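# How do you shop for a robot arm?
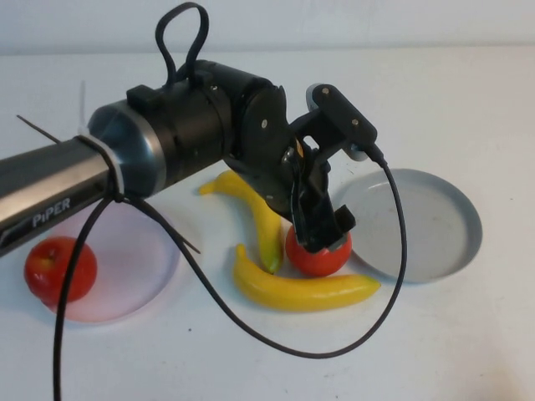 *Page last changed: November*

Picking up a tomato is easy for you. Your fingers know how hard to squeeze, and your eyes know where to look. For a robot arm it's a really big job, and getting the arm ready for it starts long before any fruit comes out. It starts with a shopping list!

At the Sulton workshop, Ayanda Potgieter looks after that list. She has 2000 pounds a year to spend on all the extra bits that go with an arm (the arm itself is paid for out of a different pot, thank goodness, as arms cost a lot more than that).

## What goes on the list?

**Something to grab with.** The part at the end of the arm is called a gripper. Ours has two black fingers, and they point down at the table like a bird's beak. Some grippers have more fingers, but more fingers means more parts to pay for and more parts to mend.

**Cables.** Look how long the black ones are! An arm swings about, so its cables need plenty of slack. Ayanda measures with a piece of string first, with the arm stretched as far as it will go, and then she adds 30 centimetres.

**Zip ties.** These are the cheapest thing on the list and we would be lost without them. The white one is holding cabling against the arm, just along from the word "PiPER".

**Things to practise on.** Real bananas go brown and squashy, and then you have to buy more. Toy ones can be used again and again, so we pay once. Lizelle Cele wanted a pineapple too, but we voted to save up for it.

**Plates.** Plain, shallow ones are fine. We like different colours, such as pink and grey, so we can say "put the apple on the pink plate".

## Leave some money in the jar

Things wear out, and plugs get bent. Ayanda keeps a quarter of her money back for repairs. Can you work out how much that is? (Split 2000 into 4 equal piles and count one of them.)

## Your turn!

Imagine you want a robot to tidy your pencils. Write down what it would need to hold them, where it would put them and which bits might break. Then put a star beside the 2 things you would buy first.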